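Chapter 4
Fingers First: Comparing Grippers on the Bench

When I started teaching this course I did what most people do. I opened with arms – reach, payload, joint count – and left the gripper for a short section near the end. My students would then spend the whole lab fighting the last four inches of the machine. So in this book the gripper gets its own chapter, and it comes before anything with a motor bigger than your thumb.

We're going to compare two designs all the way through. The Clirska is a parallel gripper: its fingers slide toward each other in a straight line and their faces stay square the whole way. The Usard is a linkage gripper, so its fingers ride on pivoting arms and the angle between the faces can change as they close. I've used both for years (and broken both, the Usard twice), and I still change my mind about which one I'd grab first for a new job.

You'll do the early exercises with a hand-held version. No arm, no controller, just you and the jaws. I know that sounds like a step backward, but please don't skip it! Your wrist corrects for a bad finger angle without asking you, and you need to catch it doing that before you hand the job to a controller that won't.

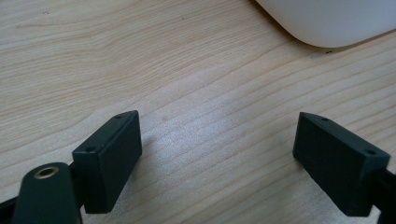 Back to finger angle, then. Two flat blocks that meet squarely will hold a flat-sided box all day long. Give the same blocks a small tilt and they touch the box along an edge, so the box wants to rotate or squirt out. Round things are fussier still, and we'll get to those in Section 4.3.

Caroline Mugo, who taught the lab sections with me at Greenberg, kept a log of every grasp her groups tried one February. It ran to 2,092 attempts across both designs, and 116 of them ended in a drop. What I love about that log is the notes column. A drop gets a cause, and the causes are things like "pad screw loose" or "came in too high" far more often than "not enough force." Students nearly always reach for more force first. I did too, for an embarrassingly long time.

We'll use her method here, with the Homen test set from Appendix B:

Pick one object and one gripper.
Make 10 grasps without changing anything.
Write down each result before starting the next.
Change one thing – pads, angle, or approach height – and repeat.

A full comparison comes to 600 grasps, so split it with your bench partners and take breaks. Tired hands make sloppy data.

4.1 Measuring the Opening

Start with the jaws fully open and a pair of calipers. Measure between the inner faces at the tips, then again at the base, and write both numbers in your notebook.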